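This repository holds the Skellthorpe household word list: 3000 everyday English words for things found in homes, sheds and small offices, with the other names people use for them. It was put together for spelling checkers, crossword tools, catalogue search and anyone who needs to know that a clothes horse and an airer are the same object.

## What is in it

| File | Contents |
|---|---|
| `words.csv` | one row per headword |
| `variants.csv` | other names, linked to a headword |
| `regions.csv` | region codes and the areas they cover |
| `rooms.csv` | the 43 room and place labels |
| `CHANGES.md` | what changed in each release |

All files are UTF-8 with Unix line endings. Fields are separated by commas and quoted only where a field contains a comma. The first row of each file is a header.

## Columns in words.csv

- `id`: a whole number. Numbers are never reused, so there are gaps where a word was removed.
- `headword`: lower case unless the word always takes a capital.
- `plural`: given in full even when it is regular. Empty for words like "cutlery".
- `room`: a label from `rooms.csv`. Words used all over the house are marked `general`.
- `register`: one of `plain`, `trade`, `family` or `old`.
- `note`: free text, often empty.

`variants.csv` has its own `region` column. A blank there means the variant is known widely enough that a region would be misleading. It does not mean the region is unknown; that is written as `unk`.

## Where the words came from

The first version was typed up from three card boxes kept at Skellthorpe for a dialect project that ended before it was published. The cards cover kitchens and outhouses very well and almost nothing after the arrival of the video recorder. Words for newer things were added from jumble sale lists, removal firms' inventories and parish newsletters, all used with permission.

The Kerr supplement was merged in version 2. It is mostly laundry, fires and fuel, and it is the reason there are so many words for a coal shovel. Rows from it have `kerr` at the start of the note. A few of its spellings differ from ours; we kept the supplement's spelling as a variant and our own as the headword.

## How headwords were chosen

Where several names compete, the headword is the one a shop would put on the shelf label. It isn't always the most common word in speech. "Settee" and "couch" are both variants of "sofa", and we know plenty of people would have it the other way round.

Brand names that have become ordinary words are listed only as variants, with `register` set to `family` or `plain`. They keep their capital if dictionaries still give one.

Compounds are written the way most current dictionaries write them. Where dictionaries disagree, the two-word form wins: "egg cup", "tea towel", "draining board". The closed and hyphenated forms are in `variants.csv`, so a search for any of them will land on the right row.

## Plurals

Plurals gave more trouble than anything else. Three kinds of entry need care:

1. Pair words such as "scissors" and "tongs". The headword is already plural and the `plural` column repeats it.
2. Mass words such as "crockery". The column is empty.
3. Words with two living plurals. The first is in the column and the second is in the note, after `also:`.

Desk words fall mainly into that third kind. A mouse pinched just above the desk next to its keyboard, both of them black, still leaves people unsure what to call two of them, and the list gives "mice" with `also: mouses` for the computer sort. The animal has its own row, in room `general`, with "mice" alone. "Keyboard" is regular and has the variant "keys", marked `family`. Please don't merge the two mouse rows; the duplicate check already allows for them.
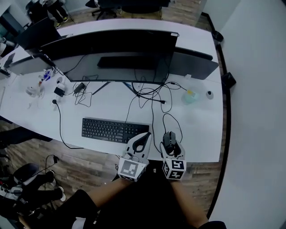 Labels in the `study` room are the least settled part of the list. Names for small office things change quickly, and the older cards offer "blotter" and "bulldog clip" but nothing with a plug on it. A white desk and a black one are both just "desk" here, with colour left out of the list altogether, as it is in every other room. "Bureau" and "writing table" have their own rows because they name different furniture.

## Known problems

- Irish and Welsh English are thin. Several variants marked `unk` probably belong there.
- The `old` register was applied by different people at different times. Treat it as a hint.
- "Press", "dresser" and "cupboard" overlap and the links between them go in a circle. Software that follows variants without a limit will loop.
- Garden tools stop at the letter S. The rest are typed but not checked.

## Loading the files

The small reader in `tools/` is called Jotberg. It needs Python 3 and nothing else:

```
python tools/jotberg.py --find "clothes horse"
```

It prints the headword, the plural, the room and all variants. Add `--region` with a code to keep only the variants from one area. The Dakanden format, used by some older catalogue systems, can be written with `--export dakanden`. That format allows 4 variants per word, so longer entries are cut and a warning is printed.

## Corrections

Open an issue with the headword, the correction and where you have heard or read the word. Part of a county is more useful than a whole country. New releases come out each September, and corrections received after the end of July go into the following year's.

## Licence

The data is under CC BY 4.0. The code in `tools/` is under the MIT licence. Credit it as "Skellthorpe household word list" with the version number.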